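Products > Two-arm units > Cable and finger kits > Skikine wrist cable retrofit

Skikine Wrist Cable Retrofit Kit, for two-arm laundry units

Fits: all Odville two-arm units with the external wrist cable. Does not fit the older single-arm lift. If your cable runs inside the forearm you don't need this page, go to Finger Spares.

READ FIRST - safety notice, still open

We are shipping this kit because of a fault, so the fault comes first and the parts list after.

In August a unit on the Tristside bench stopped halfway through a washer load. Right gripper inside the drum opening, basket tilted, arm holding torque. Screen said GRIP LOST, which was wrong, the grip was fine. The gripper cable had caught on the door hinge and pulled out of the connector far enough to drop signal but not power. So the controller thinks the fingers are open, and closes them harder. The basket rim cracked. No one hurt. Operator had reached in to free the cable before pressing stop, and that is the part we are most worried about.

We then went back through the service logs and found 6 more of the same error, all on washer loading, none on folding or shelf work. Same cause every time we could check: too much slack at the wrist, an open door, a tilted basket.

Until the kit is fitted:
- Stop button first. Every time. Then hands.
- Do not clear GRIP LOST from the tablet with the arm still in the machine. Back it out in manual.
- Do not tape the cable to the forearm. Two customers did this, the tape let go at the wrist joint and made a bigger loop than before.
- No running unattended. Yes including overnight, we have had calls.

Why loading is the bad case

Folding keeps both wrists low and in front of the body, so the cable just hangs. Loading puts one arm up at the door and the other out wide on the opposite rim, basket between them, tipped toward the opening. Wrist rolls, cable length that was fine at the table is now looping out where the clothes and the door are.

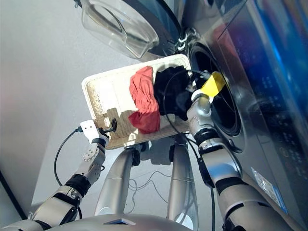

The loop has to go somewhere, and with the factory length it goes wherever the last wrist roll threw it. Over the clothes is common. Clothes then drag on it when they slide. Shortening the cable on its own dosen't fix it either, we tried, at full roll it goes tight and you get the same half-pulled connector from the other direction. What works is a guide at the wrist plus a connector that locks.

What's in the box
- 2 wrist guides, left and right, marked L and R on the inside face
- 2 locking connectors
- 4 forearm clips
- 1 spare latch spring (you will drop one)
- printed card with the stop-first procedure, please put it up next to the machine

You also need a small hex driver, not included. Kit is the same for all finger types, so don't order by finger color.

Fitting

Power off at the wall, not the tablet. Arms down. Take the old connector off at the gripper end only, leave the shoulder end alone. Guide goes on before the new connector, other way round and you start again. Clips on the outside of the forearm, never across a joint. Close the latch till it clicks. If it didnt click it is not closed.

Then run the wrist check, tablet menu, Service, Wrist Roll, both arms. Watch the cable not the screen. It should move with the guide and not stand off the arm. Do this with an empty basket and the washer door fully open, then again with a load. 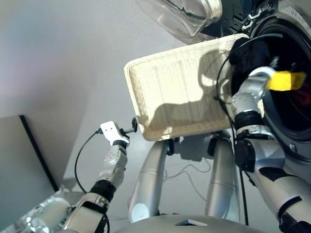 Loading position: both arms on the job, washer door open, cable looped beside each arm.

Look at the cable in that position on your own unit before you fit and again after. If it can still reach the hinge or the gasket after fitting, stop and call, do not add more clips.

Software

Kit needs controller build 51 or later. Earlier builds still squeeze on lost signal. Build 51 holds position and sounds the alarm instead. Please update even if you are not fitting the kit this week, it's the update that protects the basket (and fingers, yours).

Still open

The gasket. We have one report from Mansour of a cloth bunched between basket and gasket and the arm pushing against it until the force limit tripped. Different fault, same part of the job. Kadri Rozīte is working on the push limit, no date yet. Meantime set push force to Low under Loading. Slower, and a heavy towel may not go in first time.

Ordering

Free of charge for any unit still under service plan. Everyone else pays parts only. Have the serial number ready, it's on the back plate under the cover. Orders in before noon Tuesday go out same day. Old cables - please send them back, bag them with the serial number, we want to see the connector wear.

Phone line for stuck arms is the number on your service card. Use that and not the web form if an arm is in a machine right now.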